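Setareh Parsa had been told the Gromau needed new pads every 606 grips. It had done 75 and was sulking.
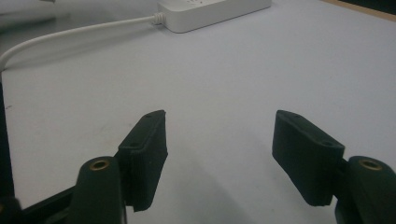
The Gromau, at rest.

She checked the two screws on the left pad, then the two on the right, and wrote "15th September, fine" in the log. It still closed like a man declining soup.

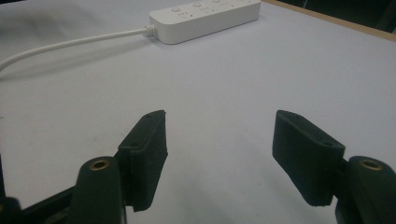 Walter Correa wanted to know if she had tried the spare linkage from Tistska. She had. It was in the drawer, sulking too. She gave the screws another quarter turn and went to lunch.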